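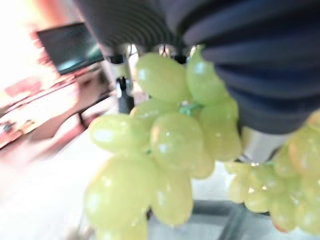

The Green Grape Gets Its Due

By Wekesa Kioko

Saturday, a little before seven, and the back end of the Larbridge market already smells like wet cardboard and sugar. Crates going down. Somebody yelling about parking. Sewwandi Sarkar has her thumb in a box of green grapes, turning a bunch over by the stem.

"Look for yellow," she says. "Everyone wants green green. Green green is sour."

She has run the Draden fruit stall for 6 years and sells more white grapes than anything else on the table. White, green, same thing – the trade says white, shoppers say green. The good ones are neither. Pale, a bit gold where the sun got at them, maybe a touch of amber on one side of the bunch. People pick those out and put them back. They think they're old. Wrong way round, mostly.

Next thing, the stem. Should be green and bendy. Brown and brittle means the bunch has been sitting. Shake it gently over your hand, and if 3 or 4 grapes drop, move on.

And don't rub off the dusty stuff. That's bloom, the grape's own wax. It goes when they get handled a lot, so a shiny grape isnt a bad grape, just one that's been around people.

Shoaib Yousafzai buys here for his lunch counter on Thiele Street. Two boxes, sometimes three. He roasts them. Whole bunches, stem on, oil, salt, hot oven until the skins split, then over soft cheese with black pepper. He started doing it with leftovers and now can't take it off the menu. "I tried in June," he says. "I got shouted at."

Lieselotte Hinrichs, two stalls down with the bread, wants hers frozen. Pulled off the stem, washed, dried really well on a towel, then onto a tray so they don't clump. In a bag by evening. Her kids eat them like candy, cut in half for the little one – always cut for little ones, lengthwise, frozen or not.

Storing them is simple and most of us get it wrong. Don't wash until you're ready to eat. Bag with holes, back of the fridge, away from the onions becuase they pick up smells. A week, easy. Snip off small bunches with scissors instead of plucking, or you end up with that sad bare skeleton and six soft ones at the bottom.

By ten the yellow ones are nearly gone. Sarkar has kept a bunch back under the table, for herself. She eats them warm from the crate, seeds and all if there are seeds, and goes to find more boxes.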